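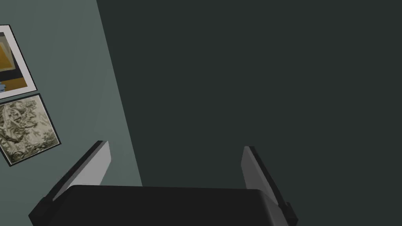

[ostilness-logs] Re: Wind column, ditto marks and the second volume

From: Donnie Urquhart
To: ostilness-logs
Date: 2021-12-07
In reply to: Ljubica Mujić

Ljubica Mujić wrote:

> Hello all,
>
> I have finished my batch from the first harbour log and have four
> questions before I take another.
>
> 1. The wind column. The early clerk writes things like "SW by W fr."
> and I have been typing it exactly as it stands. Villads told me he has
> been spelling out "fresh". Which do we want?
>
> 2. Ditto marks. On some pages the whole of the pilot column is dittos
> from top to bottom, and the name they refer to is on the page before.
> Clevus lets me copy the value down but then you can't tell afterwards
> what was really on the paper.
>
> 3. The Prisance is down as a ketch in spring and a schooner by
> autumn. Same master, same cargo (slates out, coal back). Is this two
> vessels or one clerk who didn't look out of the window?
>
> 4. Is anyone working on the second volume yet? The pages in it that I
> looked at are much harder, brown ink and a lot of show-through.
>
> I can do another batch before the end of the month if somebody tells me
> which pages are free.
>
> Ljubica

Thanks for these. I spoke to Danica on the phone last night and we went through them, so what follows is from both of us except where I say otherwise.

Wind column

Type what is on the page. If it says "fr." then type "fr." and leave it. We have a separate list of abbreviations which gets applied at the end, and it only works if the text going in is the clerk's own. Villads, please don't go back and undo the ones you have already spelled out. I can find them by searching for the full word, because the early clerk never wrote it in full. The later one does, from the page headed "Quarter to Michaelmas" onwards, so from there "fresh" is correct as it stands.

Two we missed off the abbreviations list:

"mod." is moderate, not modified. It turns up in the remarks as well.

"h.w." is high water. Written quickly it looks like "hw" or even "lw", which is a nuisance as low water is "l.w." in the same hand. Check it against the time of the one before. If you can't settle it, put a query mark in square brackets and go on.

Ditto marks

This one we argued about. I wanted them copied down and Danica wanted them left as dittos, and she has talked me round. The rule from today is: type ditto as "do." whatever form it takes in the log (two small strokes, a long wavy line, or the word itself) and put the full value in the second box, the one Clevus calls "reading". I know that box is hidden until you click the small arrow. You can make it stay open under Preferences, Entry form, but it forgets the setting when you log out.

Where the dittos run over from the previous page, fill in the reading box only if you have looked at the previous page yourself. The image viewer will go back one page without closing your batch. If the previous page is in somebody else's batch you can still look at it, you just can't type in it.

One long wavy line down a column counts as a ditto for every row it passes. If it stops short, the rows below it are blank and should be left blank.

The Prisance

One vessel, I am fairly sure. I looked her up in the harbour dues book, which is a different series and was kept by a different man, and she pays the same dues all year with no change of tonnage. Ketch in every entry. I also went through the other vessels for the autumn quarter and the clerk has three more down as schooners that were ketches in the spring. There is a change of handwriting in September and I think the new man called anything with two masts a schooner.

Please type whatever the log says in each case. Don't correct it. There is a vessel notes page on the list website and I have put a line on it for the Prisance. If you find others, send them to me and I'll add them.

I would be glad to hear from anybody who has come across her elsewhere. She isn't in any of the printed lists I have at home. The master's name is given as Tho. Garrick or Garrock.

Second volume

Nobody has started on it, and please don't for the time being. What is up there now is the first set of scans, made with the volume still in its old binding, and the inner margin is lost on nearly every left-hand page. The volume has been at Lazarević for repair. They have taken the spine off, cleaned the leaves and flattened the worst of the creases, and it is to be scanned again before it is sewn. Danica has seen a couple of the trial scans and says the show-through is a good deal better with a black sheet behind the leaf.

When the new scans arrive the old ones will be taken down and the page numbers will change, because four loose leaves turned out to belong to the first volume. So anything typed against the old numbers would have to be moved by hand. I don't want to do that again.

Where we are

The first volume has 583 pages including the four loose leaves. As of this morning 267 have been typed and checked by a second person. A further 200 have been typed once and are waiting for a check. The remainder are free or out with somebody.

Checking is what holds us up. It's quicker than typing once you are used to it, and you don't need to have typed any pages yourself beforehand. If you would rather check than type, write to me off list and I'll change your settings. You can't check your own pages, Clevus won't offer them to you.

Vasilis has had some pages since the summer and has asked for them to be passed on, as he is moving house. Those are now free. Ljubica, would you take them? It's the run that begins with the gale and the two days when no entries were made. The hand is the early clerk's, so you will know it.

Cost of the repair

Several people asked. The bill from Lazarević for the second volume came to a little under the 1,000 we had set aside, and it has been paid. What is left over will go towards boxes. The third volume is in a better state and may only need a new wrapper, but it hasn't been looked at properly.

Small things

The clock on the Clevus server is an hour out. It does no harm, but if your batch says it was saved in the future, that's why.

If a page won't load, try again with the smaller size chosen at the top right of the viewer. Villads found that the largest size fails on his older laptop and the middle one is fine for everything except the tonnage column.

Please put the page number in the subject when you write to the list about a particular page. I have spent a good part of this week looking for "the one with the blot".

I'll send round the corrected abbreviations list when Danica has read it through. If you have anything to add to it, send it to her and copy me in.

Donnie

_______________________________________________
ostilness-logs mailing list
To leave the list, send a message with the word "unsubscribe" in the subject line.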